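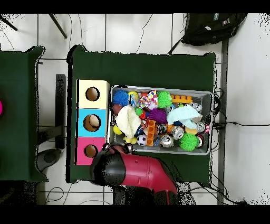

The Sorting

The inventory of the late Folke Strand's playroom was assigned to Magdalini Balaskas. The instruction from Ritchie was one page long. Category A, toys. Category B, metal for recycling. Category C, unassigned. Anything unassigned after 3 days was to be released to the family.

She had logged 283 items by the second evening. Jana Hinrichs checked the entries and queried 6.
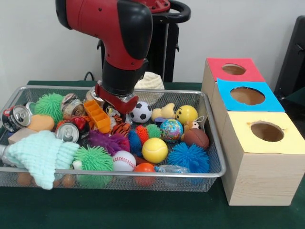
Category A had been defined too loosely. A ball was a toy, and a ball with spikes was a toy, but Jana wanted them on separate lines. Magdalini entered the yellow duck under bath, then under general, then under bath again. The knitted hat over the rim of the basket went into C. It was mint green and ribbed, and she recorded it as such.

"He wore that in March," Jana said. "Every March."

"There is no field for that."
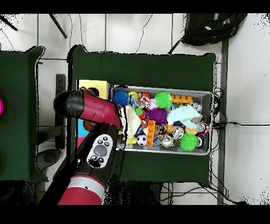

Jana opened the form and added one. She named it Remarks and set the limit at 2000 characters. Magdalini went back to item one and read the list through again. Most of the remarks stayed blank. Against the cans she typed: kept for a shop game, ask Chalerm Wannasri.

Chalerm answered before supper. He had been the shopkeeper - Folke was always the customer, and always paid in foil.

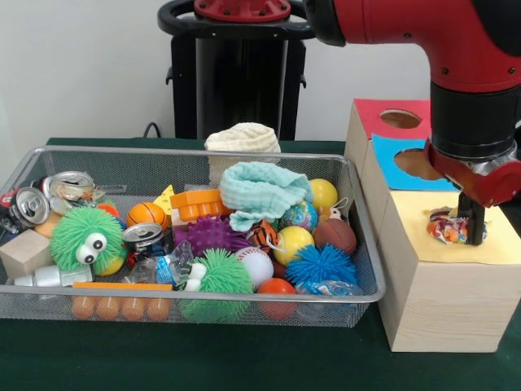
The stepped boxes, red, blue and yellow on top, with the basket beside them.

Magdalini moved the foil from B to C and saved the file.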